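Vorneo: picnicware price listings, cleaned
README, last touched 2/7/22 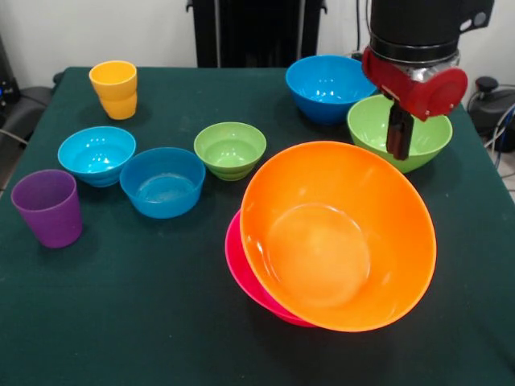
Price and color text for plastic cups, bowls, plates and pitchers sold secondhand. One row per listing. Text and numbers only in the download. Started as a side thing for a pricing page, then people kept asking for the csv so here it is, with the ugly parts written down.

Status
Usable. Not finished. Column names are frozen as of this version, values may still get fixed.

What's in the folder
listings.csv - the main table
sellers.csv - seller key and region, nothing else about them
colors.txt - the color word list, see below
clean.py - makes listings.csv out of the raw dumps
notes_old.txt - skip it unless you are chasing a row that dissapeared

Where it came from
Two sources. Indach is a classifieds board, mostly household lots. Marino is a weekend flea market that posts its stall sheets online. The Indach rows have longer descriptions and worse prices. The Marino rows are short, typed in by whoever was at the desk, but prices are what was on the tag. Source is in the src column, please don't mix the two without looking at that first.

Marino has 40 stalls in here. Stall number is kept, stall name is not.

Columns
id: string, stable across versions
src: indach or marino
kind: cup, bowl, plate, pitcher, lid, mixed
color_raw: whatever the seller typed
color: one of 8 values, mapped from color_raw
lot: single or lot
n_items: only if the seller wrote it, otherwise blank
price: dollars, no sign
cond: new, good, worn, cracked, blank
text: the listing text, lowercased

Color mapping
Biggest headache. Sellers write sunshine, lemon, mustard, gold, all of it goes to yellow. Teal and turquoise go to blue, which half of you will hate. Edit colors.txt and rerun clean.py if you want your own split, it's a plain two column file. Anything see-through is "clear" even when tinted. "Assorted" and "rainbow" go to mixed. Blank stays blank, I stopped guessing.

Left out 59 color words that I couldn't place. They're at the bottom of colors.txt with a # in front.

Cleaning steps
- dropped exact duplicates (same seller, same text, same price)
- kept relistings if the price changed
- stripped phone numbers and emails from text
- prices over 200 removed, those were all typos or whole kitchens
- fixed "bowel" to "bowl". Yes, often
- melamine and enamel rows taken out by keyword, some will have slipped thru

Known problems
Nested sets. A seller with four cups stacked inside each other might list a single, or a lot, or four singles. No good fix. If you care about per-item price, use rows where n_items is filled in and ignore the rest.

Cond is optimistic. "Good" covers everything from unused to a bit chewed looking. Cracked is reliable, people do own up to that.

Lids sold alone have silly prices. Filter them before averaging anything.

December is thin for Marino, market shuts for part of it. Don't read a seasonal drop into that.

The Indach region field was free text until fairly late. Older rows have town names, nicknames, one zip with a digit missing. sellers.csv has my best try at it.

Good for
Rough price ranges. Color word stuff. Practicing on messy short text.

Not good for
Valuing a collection, there are no maker names, we stripped those. Anything about the sellers themselves.

Running it
python clean.py raw/ listings.csv
Needs pandas. Raw dumps not included, ask if you have a real reason. Takes a few minutes, prints a lot of warnings about dates, ignore them, the date column gets thrown out anyway.

Related
Likus is the sister table for glass jars and bottles. Same columns except color, where brown and amber are kept apart. Ids don't overlap so you can stack the two files.

License
Free for any use, credit Vorneo. Corrections welcome, send the row id plus what it should say. Whole edited spreadsheets are a pain to merge, please don't.

To do
split pitcher into with lid / without
write proper tests for the color map
check the blank cond rows from Indach
tumblers?? currently under cup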